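3.2 Parts support and the two clocks

Dealers of heavy equipment keep two clocks. One starts when the customer's machine stops, and the other starts when somebody at the parts counter types the order in. Most of the literature on product support has been written with the second clock in hand, perhaps because it gives the kinder reading. We followed both at Ortner, a dealer in wheel loaders and compact excavators with a main depot at Stomness, and collected 200 closed service tickets from the field service desk.

The gap between the clocks was widest for small parts. A replacement final drive was located, argued over and put on a lorry the same afternoon. A seal kit costing less than the driver's lunch could spend two days being looked for, usually in the branch that had sworn it held none. Flurina Nägeli, who ran the desk during our visits, kept a private drawer of such kits. The drawer did not exist in the stock system -- and it had the best fill rate in the company.

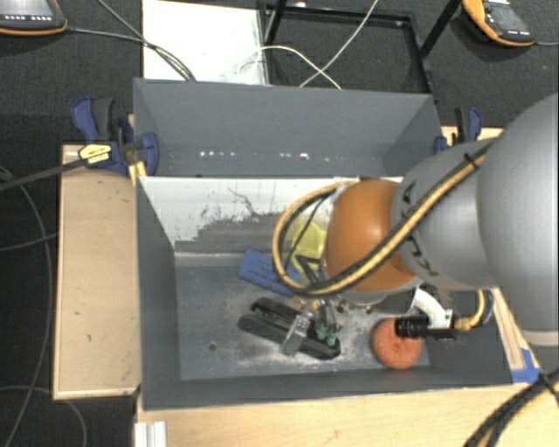 Figure 2. Robot arm and gripper over an open-topped grey bin.

Stock accuracy is normally treated as a warehouse matter, to be fixed by counting more often. Our tickets suggest that the trouble begins earlier, when a technician takes a part on approval and brings it back in a different van. Returns of this kind were booked in at Stomness whenever the counter went quiet, which in November it did not. Picking equipment of the sort in Figure 2, with its gripper reaching down into the bin, deals with a part once it has a bin to lie in. The seal kits in our sample were mostly under a passenger seat.

We therefore coded each ticket by where the missing part was finally found. Two of us, Caron and Hofstetter, did the coding separately and disagreed on 20 tickets, chiefly over whether a technician's garage counts as a branch. The parts manager felt strongly that it did not. The technicians, when asked, wanted to know who was asking.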